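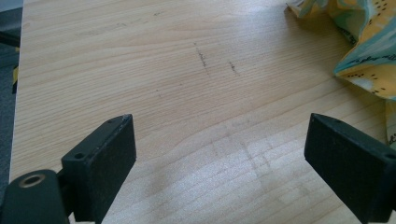
Gilbert reissue project – progress to the end of August

The grant was for restoring the lost Gilbert soundtrack sessions and putting them out on Dolico. We have now transferred 405 minutes of tape. Of the 6 reels marked as outtakes, two hold only a rehearsal of the title song, played badly. I would not call that a lost album, whatever the press draft says.

Mathis Riviere still believes the ballad was cut from the film at the last minute. I have read the same letters he has and they say the director disliked the strings. The liner notes should say that much and stop.

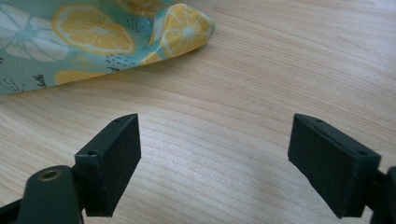 Printed fabric on the tabletop.

Preorders stand at 2545, which Itus calls strong. Most came in during the discount week – I'd wait for the cancellations before pressing more. Sewwandi Bandara has cleared the publishing on all but two songs. Hasten has yet to answer on either, and its last reply asked for papers we had already sent.

Spending is over budget on transfers and under on artwork. I am not asking for more money this quarter. The mastering date depends on Hasten, so treat it as a guess.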